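Last updated: December

Block and Marker Handling: Project Report
Arwel Sayce

1. Aim

The aim was to make a set of small white blocks that could be told apart and put together in a set order, using printed square markers instead of colour. The work follows on from the Riston set made by last year's group, which had numbers written on in pen. The numbers wore off.

2. Work area

We wanted as little as possible near the blocks that could be mistaken for one. The table is matte black and the backdrop is plain green, so a white block stands out from both. Blocks not in use go along the back of the table.

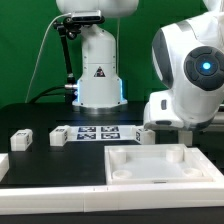
Why use square markers and not numbers?
A square marker gives the position and the angle of the block as well as its name, and it can be read from any side. A number only gives the name.

3. Making the blocks

Two batches were made, named Wodmont and Yimer after the store cupboards they are kept in. I sanded the edges of the first batch by hand and this took far too long. The second batch was left as it came. Markers were printed on ordinary paper, cut out with a craft knife and stuck on with glue stick. I printed 158 and threw away 29 for blurred borders or bad cutting, which left 129.

4. Wear and cleaning

Handling was the main cause of complaints in the first weeks. We tried cotton gloves, but they made it hard to square the paper up before the glue took hold. White material hides very little, and a block can have grey smudges across the same face as its marker while the end stays fairly clean. The marker on that block is also slightly askew to the edges. Neither fault matters much to reading it, but both look poor, and a card template has been cut for lining up the next batch.

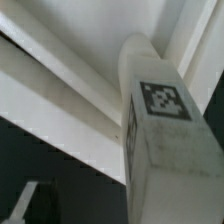
A soft rubber took off most marks in our trial. Damp cloth was worse, as it lifted the paper corners.

5. Sticker size

The sticker needs a pale margin or the border is lost. I first cut the margins very thin to save paper and had to redo ten sheets.

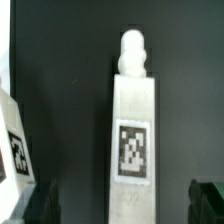 Size was argued over more than anything else in the project. Ralov, the earlier design we compared with, had small labels that were hard to read from a distance. I went for larger ones. On a long narrow block the sticker can cover most of the width, with just a strip of block showing at each side, and the blank part above it is left for fingers. The paper has a cooler white than the block, so the sticker's outline is easy to find.

6. Results

We ran 110 readings over two afternoons. Ten failed, mostly where a marker was seen at a steep angle. Putting markers on more than one face should help with this and I would do it from the start next time.

7. Still to do

Cut new stickers for the Yimer batch. Try a matt varnish on one spare block. Write up the glue tests.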